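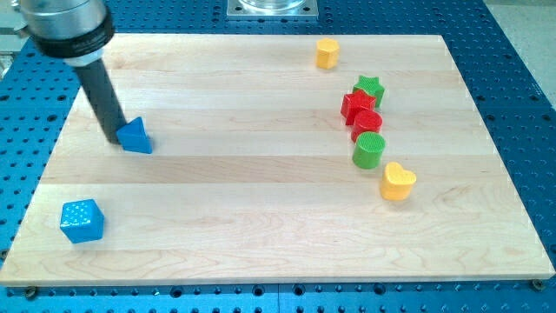
Brandell Community Orchard Association
Minutes of the general meeting, November 22, 2020
Held by phone conference

The chair opened the meeting and confirmed that enough members were on the line for a vote. The minutes of the previous meeting were approved with one correction: the gate on the Iltum Road side was repaired, not replaced.

1. Harvest report

Total picked for the season was 352 bushels. Most of the loss against last year was in the lower rows, where the late frost took the early apples. Pears did well. The plum trees by the ditch gave almost nothing and two of them have split limbs.

A member asked whether the figure included windfalls. It does not. Windfalls went to the cider pressing and were not weighed.

2. Cider pressing

Pressing was done on the Skjelbred property again and went on for two weekends. The press needs a new screw plate before next fall. Members who still have glass jugs from the association are asked to return them to the shed, rinsed, with the caps off.

There was a complaint that some households took juice before the sign-up list was finished. It was agreed that next year the list will be closed before any juice is handed out.

3. Finances

Balance in the checking account is $600 after the insurance payment. Dues are outstanding from 6 households. Reminders will go out by mail. A motion to raise the dues was made and seconded. Discussion followed. Several members felt this was a poor year for it, and the motion was withdrawn. It may be brought up again at the spring meeting.

4. Water line

The line from the pump house to the upper rows is leaking at the second joint. Covska Plumbing looked at it and recommends digging up the whole run to the first shutoff. Their written quote has not come in. Some members would like to patch the joint ourselves and see how it holds through the winter. No decision. The water is shut off for the season in any case, and the item was tabled until the quote arrives.

5. Deer fence

The north side is finished. The east side is down in two places, and deer tracks were seen among the young trees. Temporary netting will be put up before the ground freezes. Leftover posts are stacked behind the shed and should not be taken for firewood.

6. New trees

Order is for 19 bare-root trees, to be delivered in March. The list is mostly apples with a few tart cherries. Members wanting to add trees for their own yards may do so at cost if they pay with the order. Planting holes on the lower rows can be dug now if the weather allows. A request for peaches was discussed and turned down on account of the frost pocket.

7. Other business

The shed key is missing from the hook. Whoever has it, please put it back.

The pruning workshop will be held outdoors with a limit on the number attending. Bring your own loppers. Masks are required.

The parking area floods after heavy rain. A load of gravel was suggested and a price will be obtained.

Next meeting will be by phone again, date to be announced by mail. Meeting adjourned.

Respectfully submitted,
Recording Secretary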